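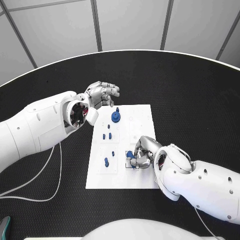
Who can join the Lindomero story relay?
Anyone who writes for fun and can spare a couple of evenings. You don't need a blog, a book deal or a finished anything.

We're looking for 14 writers for the next round, and I'm so excited about this one! Each person writes one chapter of a shared story, then hands it to the next in line. You get five days and up to 2000 words (Ese Omoregie once turned in 200 and it was the best chapter of the round, so please don't pad). You only see the chapter right before yours — the rest stays hidden until we post the whole thing.

Last round started in January as a quiet ghost story set in a town called Drunel and ended up as a courtroom drama with a goose. I still think about that goose.

The opening line this time comes from Hiếu Thân, who is also drawing the cover. The only thing we've settled on is that somebody has to mention the Woltlow ferry at least once. Genre is wide open. Keep it to what you'd be happy for a teenager to read, and please don't kill off a character you were just handed (maiming is negotiable).

To sign up, leave a comment with the name you want on your chapter, a way to reach you, and any five-day stretch when you really can't write. If you'd like to go early or late in the order, say so and I'll try. Sign-ups close February 13, 2026, and the order goes up on the blog soon after.

Not a writer? We need two proofreaders as well, mostly for typos and for catching people whose eyes change color between chapters. Same comment thread, just put "proof" at the top.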